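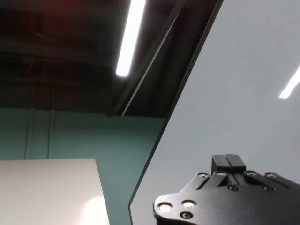
Yetunde Aliyu had been buying horses for other people long enough to distrust any animal described as a gentleman. The seller had used the word twice on the phone and once more in the yard at Skellwood, and she let him go on using it while she looked at other things. She looked at the gate, which was tied up with baler twine. Then she looked at the horse. He was called Pfeiffer, he was bay, and he was asleep on his feet.

"Always this quiet?" she asked.

"Always," said Gun-woo Wang. "A child could ride him."

"Has a child ridden him?"

"A child could."

Da-eun, whose mother's money it was, already had her hat on. She was fifteen and had fallen in love from the passenger seat. Yetunde told her to take it off again and asked for the horse to be trotted up on the hard ground. He trotted sound, if you call it trotting. His lower lip hung down and swung a bit.

"What's he had this morning?"

"Hay."

"And before the hay?"

Wang laughed as though she had paid him a compliment. He said people were so suspicious these days – it was the internet. He had a vet's certificate, and she read it standing up. It was a very good certificate. It was for a mare called Flista.

"Wrong one," he said, and went to find the right one, and was gone for 20 minutes.

Da-eun scratched the bay's neck and said perhaps he was just kind. Perhaps he was. Yetunde had met kind horses, four or five of them, and every one had opened its eyes when a stranger picked up its foot. She picked up his foot. He leaned on her like a wardrobe.

"We'll come back," she said when Wang returned with nothing in his hand. "Some time in April. I won't ring first."

"He'll be sold by then."

"Then somebody will have a gentleman."

In the car Da-eun cried as far as the Mirnamach turning, and then asked whether you could tell from a blood test. Yetunde said you could, if you took it the same day. She had the vet's number up on her phone before the lights changed, and handed it across for the girl to ring.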